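4.2 Collecting the folding-and-basket task

We wanted one task in Datolness that's boring for people and hard for two arms, so we went with laundry. The operator drives both arms through the same job each time: pick up the folded T-shirts and get them into the white basket without wrecking the folds. I ran the first batch of sessions myself, and Lucienne Collet took over in June. By the end we had 563 episodes, and we set 12 of them aside before training because a camera stream had dropped out.

Each episode is stored with a fixed view of the whole workspace plus the wrist views (Figure 2). I was pretty skeptical about the wrist views at first - they lose most of the table - but they show the collar and the basket rim up close, and that's what the policy needs when it's deciding where to let go.

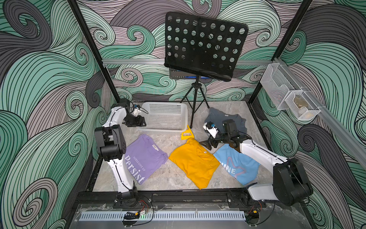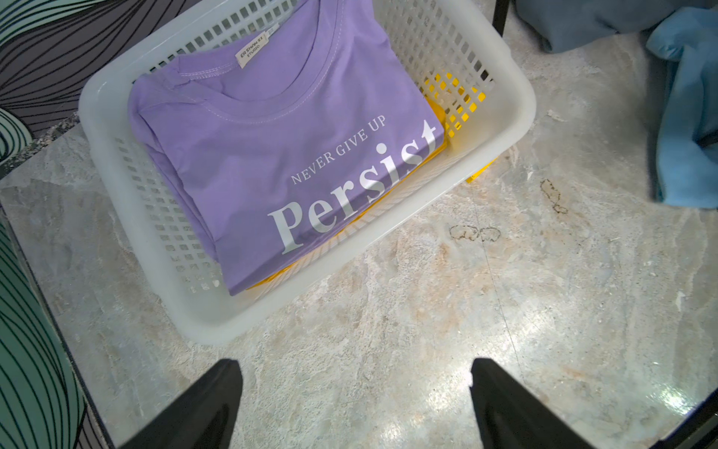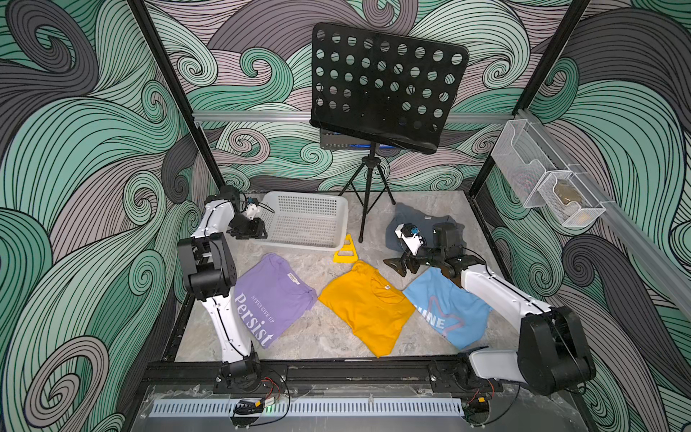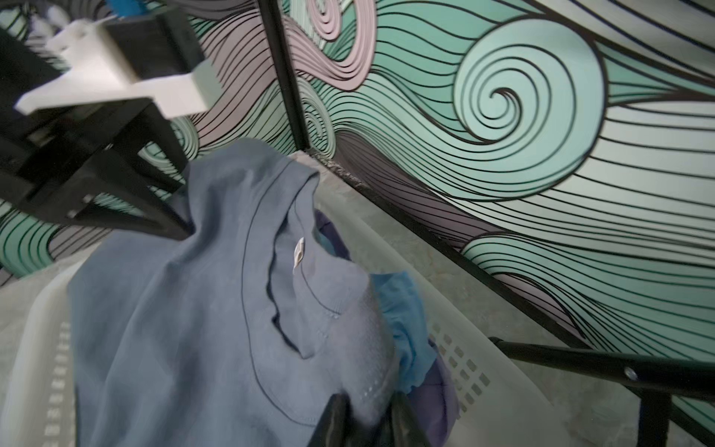 Figure 2. Fixed views of the workspace (first and third) and wrist camera views (second and fourth) from the T-shirt task.

We left the patterned walls up on purpose. Our older Urby recordings all had plain backgrounds, and the policies we trained on them got confused the minute we moved the arms to Wasthorpe. With the wave pattern we saw less of that, though I wouldn't call it solved.

Shirt order was up to the operator. We tried scripting it for a while and the motions came out stiff, so we dropped the script and just logged which shirt went first. A shirt that landed half over the rim stayed in the data too, as long as the operator kept going - Section 5 looks at what the policy picks up from those.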